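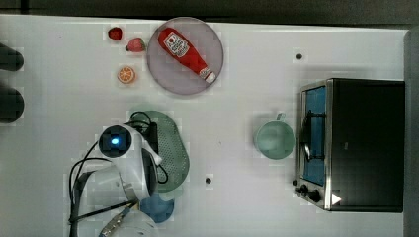

Ketchup bottle on the plate, arm down by the colander, toaster oven to the right.

Kitchen chores, one table at a time

People keep asking us whether a machine can tidy a kitchen yet. Our short answer is not the whole kitchen, but parts of it are getting closer. This page is from the tabletop work we did in November with the Onditent group, using the same kinds of jobs we set for every arm: pick up a piece of food, put it on a plate or in a bowl, open the oven door, close it again.

We logged 174 attempts over the month. Moving soft food onto a plate went best. The arm doesn't mind where the strawberry starts, as long as it isn't hard up against something else. Handles and doors were harder. A toaster oven door needs a pull along a curve, and a gripper that pulls straight back will drag the oven with it or let go.

Speed is the other problem. Clearing 10 items took nearly 14 minutes on a good run. Most adults would be done before the kettle boiled. On the other hand, the arm will do the same job at three in the morning and won't leave the bowls for somebody else.

We also tried the Vikness planner, which chooses the order of the jobs for you. It was fine with four or five items out. With more than that it tended to go back for things it had already moved, and we ended up giving it one job at a time.
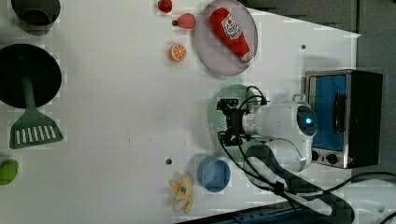

Gripper over the light green mat. Banana and small blue bowl in front, pan and spatula on the far left.

A table with this much on it is closer to a real kitchen after tea than the tidy layouts you see in most demos. Slotted spatulas are a favourite test of ours. They are thin, they lie at odd angles, and the handle often sits across something else.

Would we put one of these in a home kitchen? Not this year. For a shop counter where the same few items come back to the same spots, we'd consider it. The next round is planned with Gonico and will cover wiping down and stacking bowls.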